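Call for participants: working group on good practice for hand-held gripper recording

Stitska is looking for people to help write a short set of rules for recording household tasks with hand-held grippers. The rules will cover how sessions are set up, how operators are briefed and what gets thrown out at review. Our current guide, Ivgate, runs to over 50 pages and most operators never finish it. We want 10.

We have room for three operators and one reviewer. You should have logged at least 300 hours with a gripper in real homes – lab time does not count toward this. Experience with written safety or privacy procedures helps but is not required.

The group meets online each week, starting in February. Edeltraud Camenzind chairs. Expect two hours of reading between meetings.

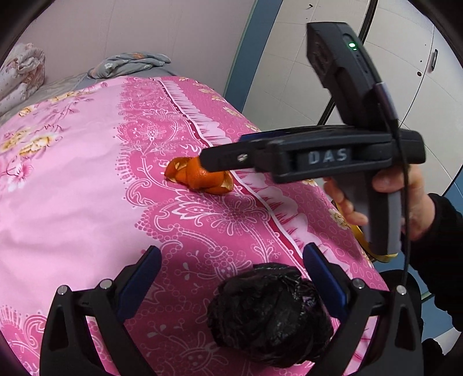

Topics already on the list are cable routing, soft surfaces, food waste, and when an operator should stop and start over. Members can add their own. Drafts will be tested by the Mösli team before anything is adopted.

Participants are paid by the hour. To apply, send one page on your experience to Gyula Szilágyi at Stitska – no cover letter needed.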